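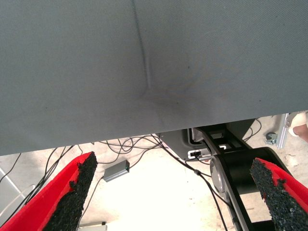 Section 3 of the Nesolham report covers surface marks on plain woven cloth before folding. The reference piece is a gray twill with a slightly slanted hem, and marks were logged by position relative to the top edge and the hem. On this piece a narrow crease or seam fades near the middle of the cloth, with a darker smudge spreading at its lower end. It was entered as "stain or press mark, undetermined." Tiny dark specks were logged separately.

Keir Galbraith and Agnes Tosh graded 88 pieces on a scale of 1 to 5. Their grades differed on 29 pieces, mostly where a crease and a discoloration overlapped. Those pieces were regraded by Heather Rutherford. Grades before and after regrading are in Table 5.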